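Vornholm Heath and Dunes - Frequently Asked Questions
Last updated 29/06/2018

On this page we answer the questions which visitors send us most often. Please read it before you write to us, as our office is small and in the high season an answer can take several days.

Where is the reserve and how do I get there?
Vornholm lies between the village of Flulia and the coast. By car, follow the coast road until the brown sign for the reserve, then turn to the side of the sea. The last part of the road is gravel and has some deep holes, so please drive slowly. From the bus stop in Flulia it is a walk of 35 minutes to the main entrance. The path is marked with white posts and is flat almost all the way.

Is there a bus in winter?
The bus to Flulia runs the whole year, but in winter there are fewer departures and the last one back is early in the afternoon. The timetable hangs at the stop and also at the main entrance. We do not print it on this page, as it changes often and we are not always informed in time.

How large is the reserve?
It is 769 hectares. A bit more than half of it is heath, and the rest is dunes, wet meadows and a strip of old pine forest on the east side. The beach in front of the dunes does not belong to us. It is managed by the municipality and has its own rules, for example about dogs and fires.

Do I have to pay?
Walking in the reserve is free. Parking at the main entrance costs 8 for the day and you pay at the machine, with coins or with a card. The machine does not give change. There is also a small free parking place at Sorkier, on the north side, but it has space for only a few cars and on sunny weekends it is full before breakfast time.

Do I need a permit?
For walking on the marked paths you do not need one. You need a permit in these cases:
- groups of more than 35 people
- horse riding on the sand track
- filming or photography for commercial use
- any scientific work, also when nothing is collected
- staying overnight at the Sorkier camping field

How do I ask for a permit?
You can fill in the paper form at the office, or send us the same form by post or e-mail. Please write the registration number of your car on it if you will park overnight. For riding and camping you normally receive the answer within a week. For scientific work it takes longer, because the request must be read by our ecologist. Please do not come with the hope to arrange such a permit at the desk on the same morning.

When is the office open?
The office is in the former school of Flulia, ground floor, second door on the left. It is open in the mornings from March until the end of autumn. In winter you can only come by appointment. Maps, permit forms and the bird list are available there, and you may fill in your form at the desk. 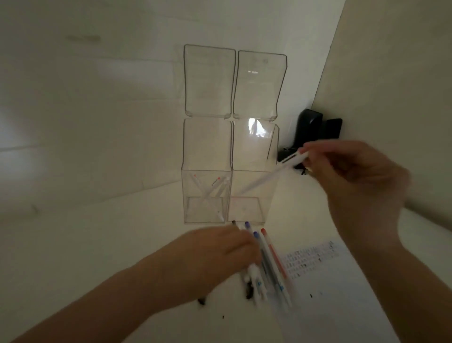
Sorting pens at a desk organizer.

If the office is closed, you can put your form in the green mailbox beside the front door. It is emptied every working day.

Which walk do you recommend for a first visit?
Most people like the Smits Trail. It starts at the main entrance, crosses the open heath, goes up to the viewpoint on the high dune and returns along the edge of the pine forest. A person who walks at a normal speed needs two and a half hours for it. The part up to the viewpoint is loose sand and is harder than it looks on the map. There are wooden steps for the last bit, but they are often covered by sand after a storm.

If you have less time, take the yellow route. It stays on the heath and brings you back to the parking in less than one hour.

Can I come with a wheelchair or a stroller?
Yes, but only on a part of the paths. The first 200 meters of the Smits Trail are paved and lead to a bench with a view over the wet meadow. The yellow route has a hard surface of crushed shells, and with a stroller on big wheels it is no problem in dry weather. After much rain some places become soft. The trails from Sorkier are not suitable, as there is a gate with a high step which we are not able to change at the moment.

Are dogs allowed?
Dogs are allowed on a leash on all paths except the path along the wet meadow. This path is closed for dogs during the whole year, also for small ones and also if you carry them. From March until the end of summer many birds have their nests on the ground, and a dog that runs free can make a whole group of them leave. Please take your dog bags home with you. There are no trash cans inside the reserve.

Is there drinking water?
There is a tap at the main entrance, to the right of the parking machine. It is turned off when there is a risk of frost. At Sorkier there is no water at all, so campers must bring enough for drinking and cooking. The water in the dune ponds looks clear but you should not drink it, and please do not let your dog swim in it either.

Can I make a fire or use a gas stove?
Open fire is forbidden everywhere, in every season. A gas stove is allowed only at the Sorkier camping field and only when the fire sign at the gate is green or yellow. When the sign is red, you may not cook at all, and smoking is also forbidden on the heath. We change the sign in the morning, so please look at it again if you stay more than one night.

Will my phone work?
At the main entrance and on the high dune, yes. In the lower parts between the dunes there is often no signal, and in the pine forest it depends on your provider. We advise to take a paper map. On the posts you will find a code with a letter and a number - if you need to call for help, tell this code first, then the rescue people know directly where you are.

Are there ticks?
Yes, mainly in the high grass and under the pines. Wear long pants and check your skin in the evening, also behind the knees and with children behind the ears. If you stay on the paths you will have fewer of them.

When does the heath bloom?
In most years it starts late in the summer and stays purple for a few weeks. After a very dry spring the flowers can be poor, and we are not able to say this long before. It is also the time with the most visitors. If you prefer a quiet walk, come early in the morning or start from the north side.

May I pick berries or mushrooms?
Berries yes, for your own use and as far as you can reach from the path. Mushrooms no. The same is valid for heather, pine cones, moss and also for the bones and shells which you sometimes find in the sand.

May I fly a drone?
No. We also do not give a permit for it to private persons.

I lost something during my walk. What should I do?
Send us a short message with the date, the route and a description of the object. Found things are kept at the office in Flulia for two months, and after that they go to the municipality. Keys which are found on the parking are sometimes left on top of the machine by other visitors, so it is good to look there first.

My question is not on this page.
You can write to us in English, and please mention the name of the trail or the code of the post if your question is about a certain place. If you saw a fallen tree, a broken gate or an injured animal, please call the office and do not send an e-mail. Outside of office hours the recorded message gives you the number of the ranger on duty.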